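Como comprar bebidas para uma festa sem acreditar em tudo o que diz a prateleira

Passei anos a ouvir que o pack grande sai sempre mais barato. Sai às vezes. Noutras, paga-se o cartão e o plástico e ainda se traz para casa metade do que ninguém bebe. O método que uso é aborrecido, mas dá para fazer com papel e lápis.

Passo 1 – Ignore o preço grande

O número em letras gordas é o que a loja quer que leia. Procure o preço por litro, quase sempre em letra miúda no canto da etiqueta. Se não estiver lá, divida o preço total pelos litros do pack.

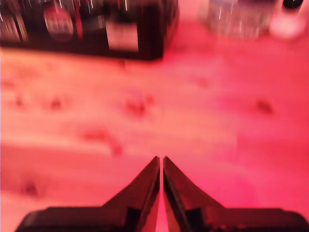
Faça a mesma conta para a garrafa grande da mesma bebida. A lata costuma perder, e bem. Há quem jure que sabe melhor em lata; a Selina Aigner jura, e eu continuo sem notar diferença num copo com gelo.

Passo 2 – Desconfie das calculadoras de festa

Experimentei uma na Internet, a do site Skivus. Pus 100 convidados, só para ver, e mandou-me comprar 2546 latas. Não perguntava a duração da festa nem se havia crianças. Prefiro contar 2 bebidas por pessoa na primeira hora e uma por cada hora seguinte, e mesmo assim costuma sobrar.

Passo 3 – Leia o que vem impresso na lata

Algumas trazem um aviso a dizer que só podem ser vendidas como parte de um conjunto. 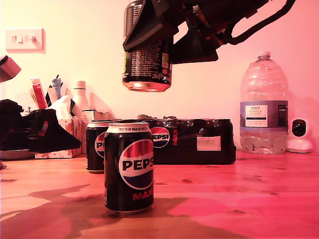
Se encontrar uma dessas à venda solta num café ou numa mercearia, o pack foi aberto. Não faz mal à saúde, mas compare o preço com o do conjunto antes de a achar uma pechincha. Veja também a data de consumo preferencial, que nas bebidas sem açúcar tende a ser mais curta. As promoções de dezembro são boa altura para levar isto a sério.

Passo 4 – Arrefeça com tempo

O truque do papel molhado no congelador parece-me sobrevalorizado. Um balde com água, gelo e um punhado de sal trabalha mais depressa. Sem balde, conte com umas 4 horas de frigorífico. 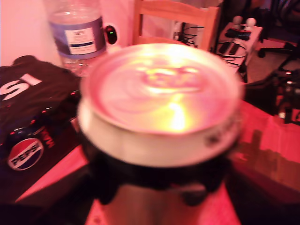

Passo 5 – Guarde o talão

Pergunte antes de pagar se aceitam packs fechados de volta. Muitas lojas dizem que não, algumas dizem que depende, e convém saber de quem.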